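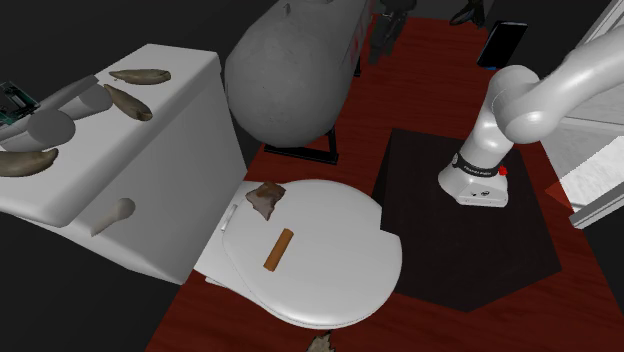 A teacher who came with the second group asked whether the visitors would drive the arm themselves or only watch it, and this was the question we heard most often that day. The answer is: both. Each group first watched a recorded run in the simulator, and then the visitors took the controls in the same simulated room. This folder keeps what was recorded.

# Open day recordings, bathroom room set

The recordings come from the open day at Zokstead, held on a Tuesday in July. The simulator is Vomulix. The room is one of the Erkbridge rooms, which we use in our normal work on tidying tasks, and we did not make it simpler for the public.

## What the visitors did

A visitor sat at the desk with a hand controller and received one written task. The arm in the simulation follows the controller. A session ended when the visitor pressed the stop key, or when the time of the group was over. We did not correct anyone during a session, except to say which key was which.

The tasks were printed on cards:

- take the cardboard tube from the toilet lid and put it on the floor mat
- collect the torn brown scraps, one after the other
- move one of the seed-shaped objects on the tank to another place on the tank
- touch the grey disc without moving the cylinder beside it

The last one was added in the morning by a colleague who found the others too easy. Visitors liked it very much. Several asked to repeat it, and those repeats are saved as separate sessions.

## Contents

| Folder | What is inside |
|---|---|
| `sessions/` | controller input and joint positions, one file for each session |
| `renders/` | still pictures from the simulator |
| `cards/` | the text of the task cards |
| `notes/` | our remarks, typed after each group |

There are 2039 sessions if you count every start of the controller. Many of them are very short, because children like to press start and stop. After removing everything with no movement of the arm, 2000 remain, and these are the ones listed in `index.csv`. The others are kept in `sessions/unused/` and you can ignore them.

The visitors came in 11 groups. The column `group` gives the number. Please do not use it to guess the age of anybody, as families and school classes were mixed after lunch.

## Fields in `index.csv`

- `session` – running number
- `group` – see the paragraph before
- `card` – short name of the task card
- `stopped_by` – `visitor` or `clock`
- `done` – `yes`, `no` or `unclear`

The value of `done` was filled in later by 2 people from our team who looked at the final state of the room. When they did not agree, we wrote `unclear`. We did not try to settle these cases.

## Known problems

The lighting of the room is dark at the back and we did not change it. In some renders the objects near the far wall are hard to recognise, so these renders are not suitable if you need clean labels for the whole room.

The wooden floor is glossy. A detector we tested in the spring sometimes took its reflections for objects. We have not tested a newer one.

The controller at the second desk had a delay in the first hour. The sessions concerned have `delay` in the notes file, but not in the index. I wanted to add a column and did not find the time.

Card three is badly written. Some visitors understood "another place on the tank" as the big grey tank standing behind the toilet, and tried to reach that one. It is our mistake, the word is the same for both. If the final position looks strange, check the notes before you decide that the visitor failed.

## Privacy

No names, voices or faces were recorded. The hand controller gives position and button state only. A sheet on the desk explained this, and visitors who did not wish to be recorded could drive the arm with saving switched off. Those sessions do not exist in any folder.

## Running a replay

You need the same version of Vomulix that is written in `VERSION`. With another version the light objects, for example the paper scraps, can move differently, and the replay will not end in the same state.

```
replay --room bathroom --session 11
```

Session 11 is a good one to begin with. It is short and slow, and the visitor stops by himself.

## Use and contact

You may use the recordings for teaching and for research. If you show the renders in a talk, please mention Zokstead and the open day. For questions write to the Hollis desk, which looks after the room files also when we are travelling. Corrections to the `done` column are welcome – send the session number and one sentence about what you saw.

The next open day will use a kitchen room. The cards for it are not written yet.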